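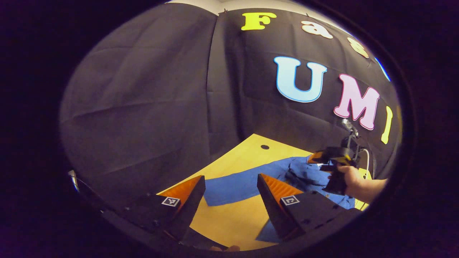
The Case for Keeping Repair in the Public Library

When the Hedach Public Library opened its repair room, the decision was treated as a minor matter of space allocation. The room had held bound periodicals that few patrons requested, and the shelving was due for replacement. Four years later, the county is considering whether to close it and return the funds to general operations. That would be a mistake, and the reasons deserve a fuller hearing than they received at the July budget session.

The argument for closure is simple. Libraries lend books, and repair is a commercial service. Omid Bakhtiari, who represents the eastern district, has asked why a public institution should compete with shops that pay rent and taxes. It is a fair question, and supporters of the room have sometimes answered it poorly, by speaking of community in general terms and leaving the matter there.

A better answer begins with what the shops in this county will accept. A toaster that costs less than the first hour of labor will not be taken in by any business that intends to remain open. The same is true of a desk lamp, a child's winter coat with a broken zipper, or a radio with one bad connection. No trade is being lost to the library. These items go to the landfill at Yakubu Road, where the county pays to receive them.

Last year the room handled 1,000 items. Its entire operating cost, apart from the heat and light the building would use in any case, came to 11 dollars per item. Socorro Marulanda, the branch director, has published these figures in full, including the items that could not be fixed. Other county programs would do well to report their failures as plainly.

Cost is still the weaker half of the case. The library has always existed to place knowledge within reach of people who could not otherwise afford it, and for most of its history that knowledge came in print. Much of what a household needs to know does not come that way, or comes in a manual that assumes the reader already understands it. A resident who sits beside an experienced mender for an hour leaves with something that no lending period can recall. This is instruction, and it belongs in a building devoted to instruction.

Critics have also raised the matter of safety, and here they are on firmer ground. The room's rules on electrical testing were informal in its first year. They have been rewritten since, and no mains appliance now leaves without a signed test sheet. The county should require an outside review of that procedure at regular intervals — and should pay for it.

There is room for compromise on hours. Evening sessions draw up to 60 residents, while the morning ones are thinly attended and could be reduced without much harm. Randi Myklebust of the county finance office has suggested a single long session each week. That proposal merits a trial, provided that people who work late shifts are consulted before a time is chosen.

What the county should not do is close the room on the theory that it can be reopened when revenues improve. The tools could be stored. The people who know how to use them would find other ways to spend their evenings, and the shelves would fill again with something else. The board will take up the question at its next meeting, and residents who wish to speak may register at the clerk's desk until 4 p.m. on the day.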